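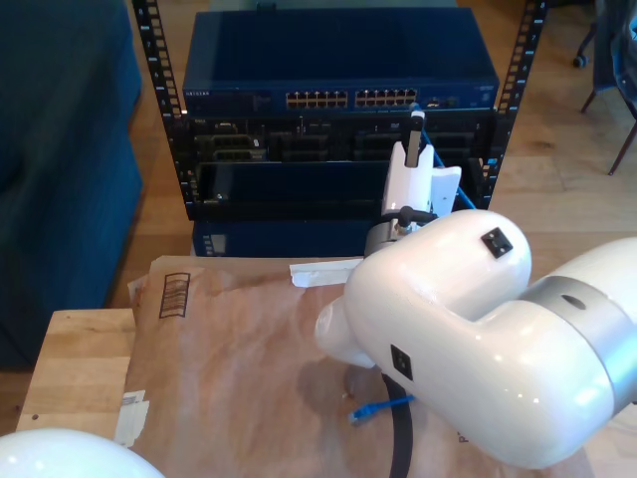

Wedding Day Coordinator wanted, part time, Preltirley House, Hillthorpe

Hi! I'm Chukwuemeka Anozie, I run the weddings side at Preltirley House, and I'm looking for somebody to run wedding days with me. I've been putting off writing this because I kept hoping I could get through next season on my own with a lot of coffee. I can't. The calendar says so and my wife says so, louder.

A little about us first. We're a small wedding place on the edge of Hillthorpe, with an old stone house, a walled garden, a barn, and a meadow that runs down to the creek. We hold 56 people seated for dinner and we don't squeeze in more, however nicely the bride's mother asks (she will ask). Most of what we sell is small weddings: couples coming on their own with two witnesses, families of a dozen, and then the bigger Saturdays when the barn is full. We've had a lot of calls this year from people who had planned something huge and now want something little, and plenty of them sound relieved about it.

We sell three packages, and you'd get to know them in your sleep.

The Ison is our elopement package. One hour in the garden, an officiant, a bouquet and a boutonniere, a small cake, and a bottle of something cold afterward. It's two people who are usually giggling or crying, sometimes both, and I love these the most.

The Bashir is the half-day one, with ceremony, lunch in the dining room, and photos down at the creek. Twenty guests is the most it goes up to.

The Full House is the whole place from Friday lunch to Sunday breakfast. It's a lot of fun and my feet hurt until Tuesday.

What you'd be doing

On a wedding day you'd be the person who knows what happens next. That means meeting the florist at the side gate (the front gate is too narrow for her van, and she has a mirror to prove it), checking the flowers against the order, pinning boutonnieres on men who can't hold still, lining people up, cueing the music, keeping the photographer and the kitchen on speaking terms, and getting everyone to the table while the soup is still soup temperature.

You'd also handle the small stuff. Safety pins, a steamer, finding Grandpa's hearing aid batteries, telling a best man very kindly that his speech is going to be after the salad and not before it. I had a groom last June who left his shoes three hours away, and we got him married in the gardener's good pair, a size too big. He walked very slowly. It looked dignified!

Between weddings there's desk time, usually one weekday. You'd answer emails from couples, write up the timeline for each event, send the final flower counts, and do walk-throughs with couples who come to see the place. I write the timelines in fifteen-minute blocks and I'm fussy about them. If you've got a better way I'll listen, but I'll want to see it work on an Ison before we try it on a Full House.

You won't be doing the cooking, the cleaning up after dinner, or the bar. We have good people on all of those. You might carry chairs. Everybody carries chairs.

Hours and pay

It's three days a week from April through October, nearly always including Saturday, and one day a week in the off months, mostly desk work and open houses. You can have two Saturdays off in the season, picked ahead of time, and if your own sister gets married on a third one we'll talk.

The pay is $446 a week in season for the three days, and a day rate for the off months that I'll go over when we speak. A Full House weekend pays $654 instead of the regular week, as you're here all three days and the Saturday is a long one. Tips, when couples leave them, get split evenly between everybody who worked that day, me not included. You get a hot meal on every shift, and on a Full House you get a room upstairs if you don't feel like driving home at midnight.

Who I'm hoping for

I don't mind much what's on your resume. If you've worked weddings, great, tell me about the worst one. But I've had wonderful help from a former school secretary and from a fellow who used to run a hardware store, so please don't count yourself out if you've never touched a boutonniere. Those take ten minutes to learn. I'll teach you on a carnation.

Here's what I do need:

You're on time. For real on time, with your coffee already finished.
You can talk to a nervous person without making them more nervous.
You can read a timeline and notice when it's slipping before I do.
You have a driver's license and a car that starts. There's no bus out here on weekends.
You can be on your feet all day and lift a folding chair or a box of candles.
You're okay with dogs. Couples bring dogs. One of ours wore a bow tie and ate part of the aisle.

Good to have, though I won't hold it against you if you don't: a second language, some idea of what flowers are in season, being able to tie a bow tie (the human kind), and a loud voice you don't mind using outdoors.

About the flowers, as people always ask me. The packages come with what's growing here or close by, so peonies and sweet peas in June, dahlias and zinnias later on, and a lot of greenery all the way through. If a couple has their heart set on white orchids or some special color, we order those in at an extra charge and we need three weeks. A chunk of your email time will be explaining this in a friendly way to somebody who has a picture of peonies saved and is getting married in October. I have a draft reply for that one. You can have it.

Health and safety bits

We're following the county's rules on group size and they do change, so part of the desk day is checking them and letting couples know early. Staff wear masks indoors and I supply them. Ceremonies are outside whenever the weather lets us, and chairs are set out by household. If you have a worry about any of this, raise it when we talk and I'll tell you exactly how we do things. You won't be marked down for asking.

How hiring works

Step one is a note from you. No form, no cover letter with the word "passionate" in it. Just tell me who you are, what you've been doing for work, which days you can do, and one time you fixed a problem while somebody was upset. Half a page is plenty. Attach a resume if you have one handy.

Step two is a phone call with me, twenty minutes or so. I'll call on an evening, after the kids are in bed.

Step three is a paid trial day on a real wedding, most likely an Ison or a Bashir this fall. You'd shadow me for the ceremony and then take the lead on one piece of the afternoon. You get the full day rate for that whether or not we end up working together, and I'll give you my thoughts afterward if you want them. I'd like yours too! The last person who did a trial day told me my walkie-talkie voice was scary. I've been working on it.

I'll start reading notes on Wednesday, September 16, 2020, and I'll keep going until I've found the right person, so if this page is still up then the job is still open. I reply to everyone. It might take me a week if there's a Full House on.

If you're looking for something smaller, I also keep a list of people who can do single Saturdays, setting up chairs, parking cars, and driving the golf cart up and down from the meadow for guests who don't like the slope. It's by the hour and you need to be eighteen for the cart. Just put "Saturdays" at the top of your note and tell me which ones you're free.

Where to write

Mail it or drop it in the box by the side gate:

Chukwuemeka Anozie
Preltirley House
873 Creek Road
Hillthorpe

Please put a phone number on it, and a time of day that's good for you. If you're dropping it off on a Saturday afternoon and you hear music, leave the car on the road and walk up quietly along the hedge. There's probably a ceremony going on in the garden.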